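Re: [tretgate-users] Moisture readings before laying boards

The Hillau meter reads high on screed with any metal near the surface. I took 6 readings in the back room in July and discarded two. The remainder agreed with the hygrometer box after 100 hours under cover.

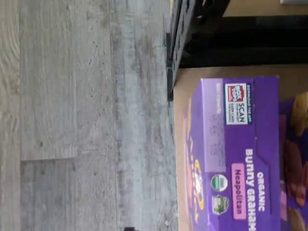 Noura Twal wrote:
> Did you leave the box sealed for the whole period? Ours
> drifted when the lid was lifted, and we had to restart.

Sealed throughout — tape on all four sides. I would not trust a figure taken sooner. The log sheet is number 687 in the archive, with the correction table on the second page.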